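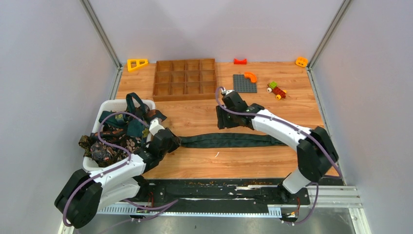

How do you stop two robot arms pulling against each other when they both hold the same piece of cloth?

Give them one target between them, and work out where each gripper should be from that. If each arm has its own path and its own clock, small timing errors end up as stretch or sag in the cloth.

By Conceição Fonseca
Thursday, September 9, 2021
111 shares | 3 comments

The steps on this page add a shared target to a two-arm setup running Luo, the motion package we use at Mirnham. You need both arms already working one at a time, a camera calibration you trust, and the Ketindale task runner or something like it. The code names are ours, but the method carries over to any controller that accepts a stream of poses.

Start with the frames

Set up one world frame on the table and express both arm bases in it. Don't measure the right arm from the left arm's base. It works until someone remounts the left arm, and then both are wrong.

Check the result by hand. Send the left gripper to a point in the middle of the table, mark the point, move the arm away and send the right gripper to the same mark. If the two tips disagree by more than three millimetres, redo the calibration before going further. Slack settings will hide an error of that size for a while, and you will then spend an afternoon tuning the wrong thing.

Define the strip

In the task file, describe the held cloth as a midpoint, a direction and a span:

strip.mid = position in world frame
strip.dir = unit vector, left grip to right grip
strip.span = distance between grips

The left gripper target is mid minus half the span along dir. The right gripper target is mid plus half the span along dir. Gripper orientation is a fixed offset from dir, one for each side, and you can copy the offsets from a pose you have taught by hand.

From now on you only move the strip. Nothing else in the task should write to an arm target while both grips are closed. Search the old task files for direct arm calls and take them out. We missed one in a lift routine, and the left arm would set off a moment early every time it ran.

Set the span

Close both grippers with the cloth hanging slightly loose and read the distance between them from the arm positions. Store that as span. Then widen it slowly while watching the motor current at the wrists. When the current begins to rise the cloth is tight, and you should step back a little and save that value as the upper limit.

Do this again for every new type of cloth. Woven strips with no give need a tighter limit than knitted ones, and anything cut on the bias, as most ties are, will stretch further than you expect before the current shows it. Qiuyue Deng keeps the limits in a separate file keyed by item type, and I would do the same from the start.

Run both arms off one clock

Planning each arm separately and starting them together is not enough. If one joint hits its speed limit, that arm falls behind and the other carries on.

Plan the path of the strip instead, as a list of poses with no times attached. Solve the joint positions of both arms at every pose. Then put times on the whole list in one go, using whichever joint in either arm is slowest at each step. In Luo this is the joint_timing option, and it is off by default.

Add a watchdog as well. If either arm stops reporting for 300 milliseconds, hold both where they are. Do not open the grippers on a watchdog stop – a cloth dropped halfway has to be found again from scratch, and a held one can simply be carried on with.

Regrasping and letting go

At some point one gripper has to release. Put the cloth down first. Lower strip.mid to table height, bring the span in slightly so the fabric isn't under tension, then open one gripper and switch that arm back to its own target. The other arm keeps the strip frame until it also opens.

For the next grip, use the wrist camera and look for a long edge. Ends are harder. A rolled or folded end can look like a separate object, and a plain colour threshold will happily return the middle of it as the place to grab.

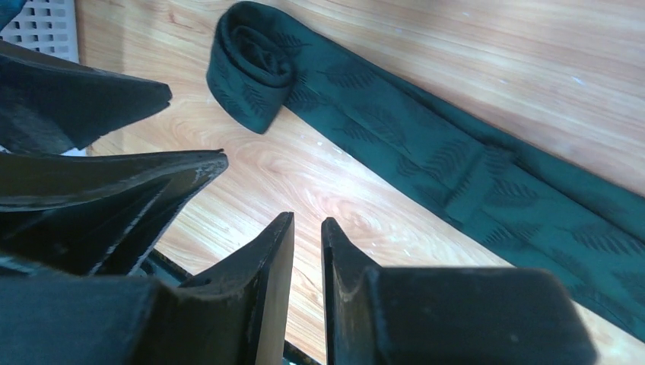
Fit a line to each long edge, check that the two lines are close to parallel, and take the grasp direction at right angles to them. For tapered items allow a few degrees of difference, or the check will reject good views. Where the fabric is doubled over you will often get a third line running across the other two. Throw out any line that isn't near the main direction before you pair them up.

Mask the gripper fingers before the edge step. They are dark and straight-sided, so an edge finder likes them very much. A fixed mask for each opening width is fine, and Boyang Tang has a short script that makes the masks by opening the gripper in stages over a bare patch of table. Wood grain gives weak edges too, though a light blur usually deals with those.

If the paired edges are lost for three seconds, back the wrist off, look again from higher up and report a failed grasp to the task runner if there is still no match.

Testing

Run the full task with no cloth first, grippers closed, and plot the real distance between the tips against strip.span. The two curves should lie on top of each other. A gap that grows during fast moves means joint_timing isn't switched on. A constant gap is calibration.

Then run it with cloth at low speed. Raise the speed in small steps and save the plot each time, with the item type in the file name.

3 comments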